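**Lumturie Matić** · 21 Feb 2024

1/ I've had a few messages asking how the move to Vuldale went, so I'm putting it all in one place. Short version: we're in, the boiler works, the cat is still under the bed.

2/ We left Clilden in December with a hired van and one extra pair of hands. The van had 35 boxes in it, which I know because I numbered them. I then lost the list, so the numbers were no use to anyone.

3/ Label boxes by room and on two sides. Mine were labelled on the lid, and once they were stacked I couldn't read any of them. The kettle was in with the bath towels.

4/ The house is a terrace, end of row, with a damp patch behind the stairs. The survey mentioned it. The quote to sort it was £1443, and a second firm said £419 for clearing the gutter and repointing one bit of wall. We went with the second and we're waiting to see.

5/ Council tax: ring them, don't use the form. I filled in the form twice and got two account numbers and two bills. The woman on the phone closed one of them in five minutes.

6/ Changing address with the bank was easy. Changing it with the dentist took three weeks and a letter. I'm still not sure the vet has done it.

7/ The bus into town is every half hour until seven, then hourly. Sundays are poor. If you're thinking of moving out this way without a car, check the evening times first - I only looked at the morning ones.

8/ Work is the same job at a different site. I do the wages and holiday records at Atanasov, and the office is upstairs, across the yard from the works.

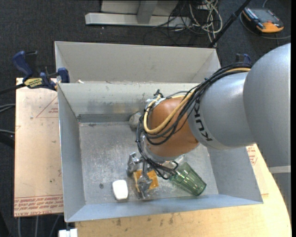 KUKA arm over the metal bin, orange joint and plenty of cable.

9/ The walk in is 20 minutes along the canal. It was 50 on two buses from Clilden, so that part is a clear gain. Wear boots until the path gets resurfaced.

10/ Shops: there's a decent greengrocer, a chemist and a hardware place that cuts keys. The bakery shuts at one and is often out of brown bread by eleven. For anything bigger it's the retail park at Clororholm, and parking there on a Saturday is slow.

11/ Things I'd do differently: measure the stairs. The sofa wouldn't go round the bend and went back out through the front door. It's now in my sister's garage and we're sitting on garden chairs.

12/ Set aside more than you think for small things. Curtain rails, bulbs, a bin, a doormat, new locks. I put by £1000 and it was gone by the second week.

13/ Neighbours are fine. One side has a drum kit but stops at eight. If anyone wants flat-packed boxes I've got a pile in the hall - message me and come and collect.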